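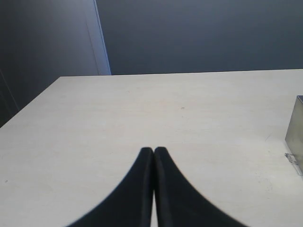

Section 3: Setting up the Claston garden soil kit

Before you open any of the little bottles, go dig your samples and let them dry. I take mine from 9 spots around the vegetable beds, down about as deep as my trowel blade, and mix them in a clean bucket. Then pick a place to work. A white tabletop makes the color matching so much easier, and a few faint grey streaks and speckles like the ones on this one won't bother you. Dark wood will drive you nuts (ask me how I know).

What you need on the table
The Claston kit, the color card, a jug of distilled water, paper towels and a pencil. The card that comes in the Onsri refill pack is printed a little differently, so keep each card with its own bottles.

1. Spread the mixed soil on newspaper and leave it overnight. Pick out roots, stones and worms – put the worms back outside, please!

2. Crumble the dry soil with your fingers until it's fine. I push mine through an old kitchen sieve.

3. Stand your tubes up in a rack before you fill anything.

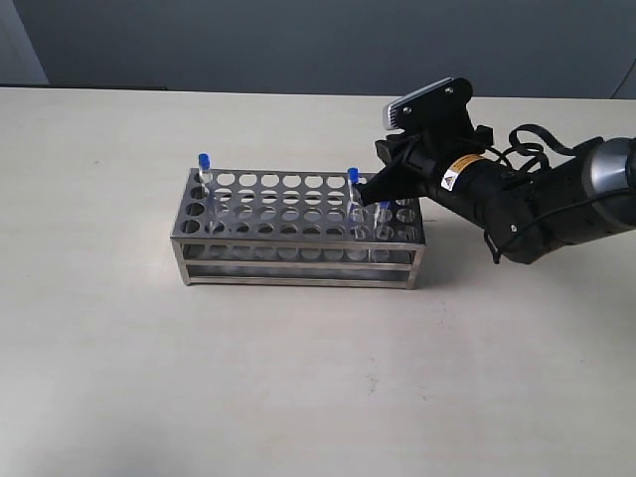

Test tube rack, stainless steel, with round holes in the top plate.

4. Label every tube in pencil on a bit of tape. Front bed, back bed, whatever makes sense to you.

5. Add soil up to the first line, then distilled water up to the second line. Tap water can throw the pH reading off, and mine is hard enough to do it every time.

6. Cap and shake for one full minute. Then walk away for 3 hours while it settles. You want the liquid on top to look clear or close to it.

NOTE: Clay soil takes forever. If it's still cloudy, leave it until morning and don't worry, the result will be fine.

7. Draw off the clear part with the dropper and move it to a fresh tube. Try not to stir up the bottom.
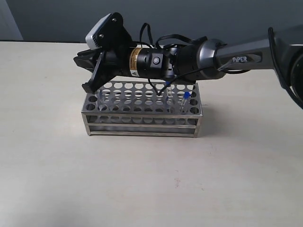
8. Add the pH drops, swirl gently, and hold the tube up next to the card in daylight. I do this by the kitchen window before noon, and I never trust a reading I took under a yellow bulb.

9. Write the number down right away in your garden notebook, along with the bed name. I test in September, after the tomatoes come out, so any lime has all winter to work in.

CAUTION: Wear the gloves for the nitrogen test. Those drops sting, and they stain countertops too. Keep the kit up high if you have kids or a curious cat.

If two beds come out very different, that's normal. Treat them separately and skip the lime wherever you grow blueberries. The Poturano lime chart on the inside of the lid tells you how much to spread.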